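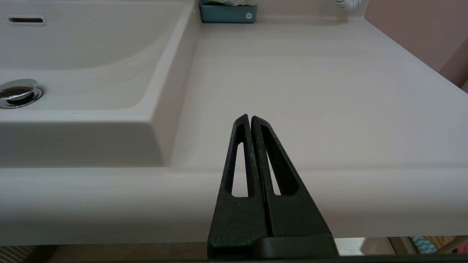 Smell from sink overflow + dull patch on one-piece vanity top, what to use??
posted in Bathrooms & Plumbing, 602 views

clultora_mom

Hi all, quick one before work. We rent in Rorkmont, bathroom has one of those one piece tops, sink and counter molded together, off white going a bit pink. Landlord calls it cultured marble. No idea if it is. Two problems.

First is the smell. Comes and goes, worse in the morning. Kind of like old pond. Pulled the stopper and cleaned the hair off it, ran hot water, gone for a day, then back again. Drain isn't slow at all. Trap has water in it, I looked.

Second is a dull patch on the flat part next to the sink. Previous people must of used something scratchy. Looks fine straight on but if the light comes in sideways you see it. Want it gone before we move out in December and they start looking at the deposit. 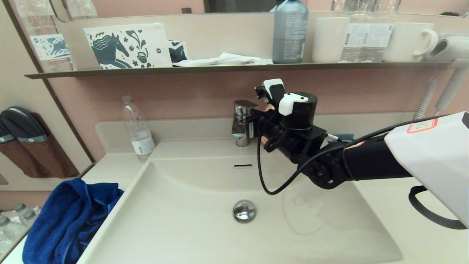
What I've tried so far: baking soda and vinegar (fizzed, smelled like salad, no change), dish soap, a gel from the dollar store. Also half a jug of the Predetti drain stuff, the blue one, which I kind of regret. I pour from a clear bottle I keep on the ledge left of the faucet, and it all goes down the main drain. None of it goes in the little slot on the back wall of the bowl. Could that be it? And how do you even get in there, it's skinny and it runs sideways. Dont want to take the sink apart, not my sink.

Thanks in advance, sorry for typos

Petrică Pascu

Yes it's the overflow. The slot leads to a channel molded behind the bowl, comes out at the drain under the stopper. Soap scum sits in there and never gets flushed. Drain cleaner down the middle goes right past it.

What I do:

Get a funnel with a bendy neck, or a turkey baster you won't cook with again. Squirt hot tap water in the slot, not boiling, boiling can crack these tops. Then dish soap and more hot water. Then a skinny bottle brush, the kind for straws, bend the end and work it in as far as it goes. Gunk will come out at the drain, gross. Rinse a lot. Repeat next day.

If still smelly, one part bleach to ten parts water in the slot, leave 5 minutes, rinse. BUT you put drain cleaner and vinegar down there already so flush with plenty of plain water for a couple days first. Do not mix. Window open.

Put a towel over the front edge when you do it, saves your shirt. 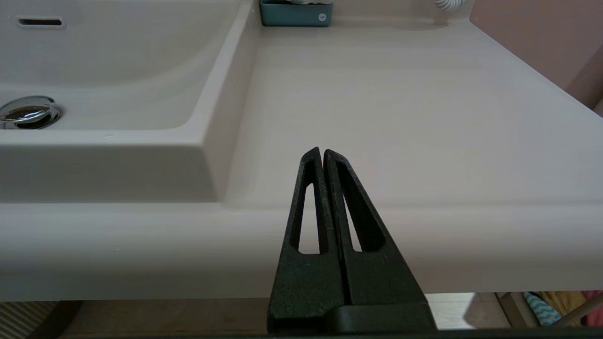
Page 2 of 5

charpentier_k

for the dull patch just sand it. 200 grit then wax. did mine in an afternoon

Petrică Pascu

No no. 200 is way too coarse for a gel coat, you'll go from a dull patch to a scratched patch and in a rental too. If it's cultured marble the shiny layer is thin. Try plain white polishing compound first, soft cloth, small circles, 2 passes, wipe, look at it from the side. Test a spot at the back by the wall. If that does nothing stop there and tell the landlord in writing it was like that.

Also no magic erasers, no powder cleanser. Thats probably what did it.

clultora_mom

ok did the baster thing tonight. black flakes, so many. Smell is less I think?? will do it again tomorrow. Ordering the polish, not sanding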